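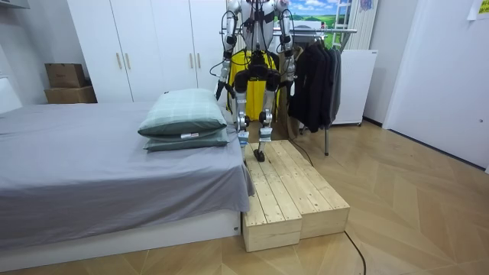
A bed step is a low platform placed beside or at the foot of a bed to make it easier to get in and out. It may be a single box, a pair of boxes or a short flight of two or three treads. Plain softwood is the usual material for home-made ones, and two boxes of light, unfinished pine with slatted tops can be pushed side by side at the foot of a bed to give a wider surface, with gaps left between the boards. Bed steps are also called bed stools, though that name is often kept for pieces with legs.

## History

Bed steps became common in larger British houses when mattresses were stacked on high frames and the sleeper lay well above the floor. Early ones were simple blocks or stools. Later examples were made as furniture in their own right, with carpeted treads and, in some cases, a cupboard under the top step for a chamber pot.

The firm of Rungate, set up in 1869, sold a plain deal bed step alongside its library ladders and kitchen stools. It had no cupboard and was meant for painting at home. As lower bedsteads came in, demand fell, and the firm dropped the bed step from its list while keeping the ladders.

Interest returned with deep mattresses and storage beds, both of which raise the sleeping surface.

## Construction

The box step is the simplest type. Four sides are screwed or nailed together and boards are fixed across the top. A solid top is stiffer, but a slatted one is lighter and uses narrow timber. Slats may run from front to back or from side to side. They need support close to each end, and longer ones need a rail in the middle as well.

A slatted box can be left bare, oiled, waxed or painted. Bare pine marks easily and darkens with age. Edges are normally sanded, particularly where bare feet will rest on them -- end grain is the part most likely to splinter.

The Masanja pattern, a later design, uses two equal boxes. They can stand next to each other as a platform or be stacked to make a taller step, with pegs to stop the upper box sliding. The Skelero is a folding step that hangs on the bed rail. Cliler sells a box step in kit form, 100 millimetres high, with rubber pads for hard floors.

## Placing and use

Most bed steps stand along the side of the bed. The foot is used where there is a wall or cabinet on both sides. Beds with a solid base down to the floor allow the step to sit flush, while open frames can leave a space behind it.

Where two boxes are used together they are sometimes joined with a batten underneath, as separate boxes may drift apart on a smooth floor.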